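Groltcombe Garden Forum
Containers and Indoor Growing

Lower leaves yellowing on potted Meyer lemon after moving indoors

Posted by Harish Agarwal

I have a grafted Meyer lemon in a 13-inch glazed pot with one drain hole. It spent the summer on a south-facing deck and came inside in October, before the first frost. Since then the lower leaves have been going yellow between the veins and dropping, sometimes with the stem still attached. New growth is small but green. The mix is two parts bark fines, one part peat and one part perlite. I water when the top inch is dry, which works out to every five days. Tap water is hard. A cheap meter gave 1081 ppm on the runoff last time I checked. No scale or mites that I can find with a hand lens. Is this a magnesium shortage, or something in the roots?

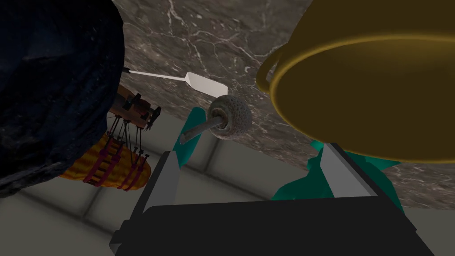

Joanne Tindall had the same thing on a lime and fixed it with Epsom salt, one teaspoon per gallon, twice a month. Leaves that had already turned did not recover. She would try that first and leave the pot alone until spring.

Posted by Sakda Mahawong

I would not add any salt to that pot until you flush it. A runoff reading of 1081 is high for citrus in a container, and Epsom salt will push it higher. Take the pot to a sink or tub and run rainwater or distilled water through it slowly, three times the pot volume, and let it drain fully. Measure the last of the runoff. Repeat a week later if it is still high.

After that, look at root temperature. Citrus roots do very little below 55 degrees, and a plant in strong window light with cold roots will drop leaves even when the feed is correct. Push a probe thermometer four inches into the mix at 7 a.m. and again in the afternoon. Five days between waterings may also be too short now that growth has slowed. Go by the weight of the pot.

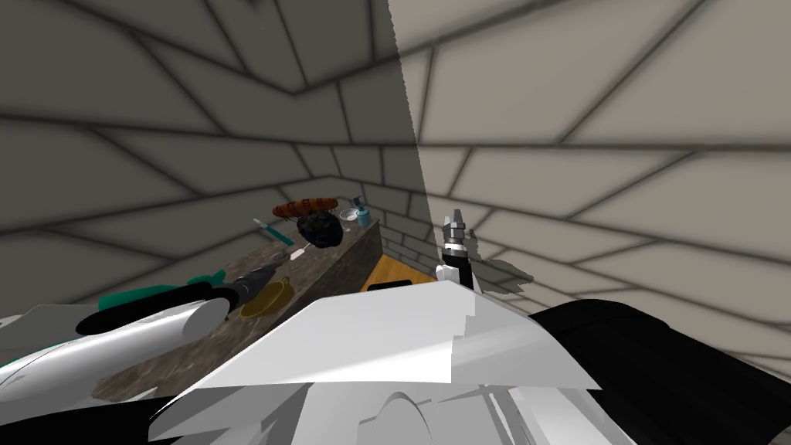

Where the pot stands matters as much as the feed. Mine lost a third of its leaves one winter beside a drafty door and stopped after I moved it. Stone takes heat out of a wet pot quickly, so a granite countertop up against a stone-block wall is a poor spot unless you put an inch of cork or a slatted rack under the saucer. A wooden floor is better, if the light reaches it.

Posted by Daiane Vasconcelos

Could be overwatering. Mine did that. Use a clay pot.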